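The Round Table

We moved the round table into the living room in July, when the kitchen floor was being redone, and it never went back. The kitchen got a narrow counter with stools instead. I thought I would miss the table in there and I don't. What I didn't plan for was that a table next to the sofa would collect everything that used to be spread over three rooms.

My sister Danuta says a round table is bad for clutter because it has no corners to push things into. I think she has it backwards. On our old rectangular one the mail sat in the same corner for months. On this one whatever you put down ends up in your way by dinner, so you deal with it.

Still, I spent a good part of last week dealing with it. I took everything off and put it on the floor by the window, wiped the top with a damp rag and then went over it with the Krawczyk oil that Dariusz gave us when he helped carry it in. You only need a spoonful. I used too much the first time and everything stuck to it for two days. There is one ring from a hot mug that won't come out and I have stopped trying.

Then came the question of what goes back. 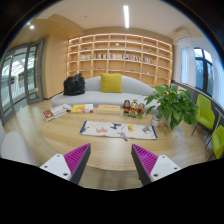
Books were the easy part, or should have been. Jadwiga, who is six, reads at the table and nowhere else. We have a wall of shelves a few steps away and I have told her many times that a book can go there when she is finished. She says she isn't finished. So the far side of the table is hers now, with the yellow book and the open one standing up at an angle, and the little figures on their green base right next to them. The rule is that the books stay on that side and the rest of the table is free for meals or for folding laundry. The rule has held for nine days.

The cloth with the cartoon print I keep meaning to put away in a drawer. It came from a market stall, 2 for the price of one, and the other one went to Maritza for her kids. It's a bit loud for the room, but it washes well and it is the right size for one person's breakfast. I leave it in the middle and slide it over to whoever is eating.

The plant was the harder decision. It has gotten big, and the leaves hang over whatever is set down on that side. I tried it on the floor, where it got kicked, and then on top of the shelves, where I forgot to water it. Back on the table it went. A plant stand from Starel would fix this – they have one for 30 dollars that looks solid enough – but then I would have to find a place for the stand.

The sofa gets the overflow. A bag put down there can stay for a week if I don't say anything. I moved the mustard cushion to the middle so there would be less room for bags, and it has worked a little.

The shelves are next. Most of the thin picture books are in the middle row, where Jadwiga can reach them, and I want to leave those alone. The small ornaments on the lower shelves need to be sorted and some of them given away. Danuta has offered to take a box. I'll write that up when it's done, probably after the stools in the kitchen have been fixed. One of them wobbles.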